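Ticket 659 - Shared calendar shows everything an hour late
Opened by: Rafia Warraich
Status: closed

Hi all, me again! Since Friday every meeting I put in the Curham calendar lands an hour later for everybody else. I type 9:00, I see 9:00, and then Áine walks in at 10:00 with her coffee wondering why we already finished. The room screens show her version, not mine.

So far I've signed out and back in, cleared the browser cache (twice, because the first time I cleared the wrong browser) and deleted the Gistorau sync and added it again. New meetings are still off. Old ones from April look fine, and that's the part that bugs me. 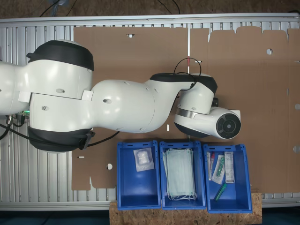
Áine Hayes
Office Systems Support

Hi Rafia, I had a poke at this over lunch. Your laptop clock is fine, but your Curham profile has its own time zone setting and it's one zone over from the rest of us - I'm guessing it got changed when you were visiting the Farnis office. Go to Profile, then Region, pick ours and hit Save at the very bottom. The page doesn't warn you if you leave without saving, so do check it stuck.

I found 7 meetings made since Friday that will need moving by hand. Sorry! Want me to do the recurring one with Shaikh?

Rafia, 10/26/26: Saved it, made a test meeting, and Áine sees it at the right time. Yes please on the Shaikh one. I moved the other six. You can close this.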